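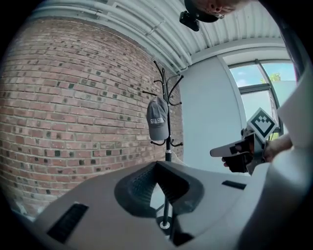 Brick wall and coat rack, with a bit of blue sky through the window.

Week 8: Why one late bus turns into three

Right, last week we did timetables on paper, and I promised we'd get on to what happens to them in the real world. Have the Ovville map from the reading pack next to you, because I'll keep going back to it.

Bunching first. A bus leaves Elby a couple of minutes late. More people have turned up at the next stop in the meantime, so it takes longer to load, so it's later still (you've all stood in that queue!). The bus behind finds hardly anyone waiting and catches up. By the time they reach the hospital they're nose to tail, and the people further down the line have had a very long wait for both of them.

Bartosz Nowakowski's chapter calls the planned gap between buses the headway. Learn that word, we'll use it every week from now on. On a frequent route passengers don't look at the timetable, they just turn up, so what they feel is the gap. On an hourly route they do look, and then it's punctuality that matters. Please don't mix the two up in your essays — last year's lot did, a great deal.

What can an operator do about it?

Holding. You keep a bus at a stop until the gap is right again. Cheap, and drivers can do it tomorrow, but everyone already on board hates it.

Short turning. The late bus turns back before the end of the route. Good for the return trip, miserable for whoever wanted the last few stops.

Slack. You put spare minutes in the timetable. Too much and the buses dawdle on a quiet evening, which is exactly what happened on the Zalewska Road route after the June changes.

Fewer or quicker stops. Boarding by all doors, paying before you get on, stops spaced further apart. Iida Nieminen is very keen on wider spacing and I'm less sure, mainly on account of the hills, so read her and argue with me.

Now the worked bit. The Elby route carries 900 passengers in the morning peak, and 700 of them get on before the river bridge. Where would you put a holding point, before the bridge or after it? Think about who is on the bus at each place, and who is still waiting further on. Half a page is plenty, and a sketch is fine.

For next time: Nowakowski, chapter 3, and the short piece by Minoru Mizuno on bus lanes. Bring your half page with you, we'll start with those and then go on to junctions.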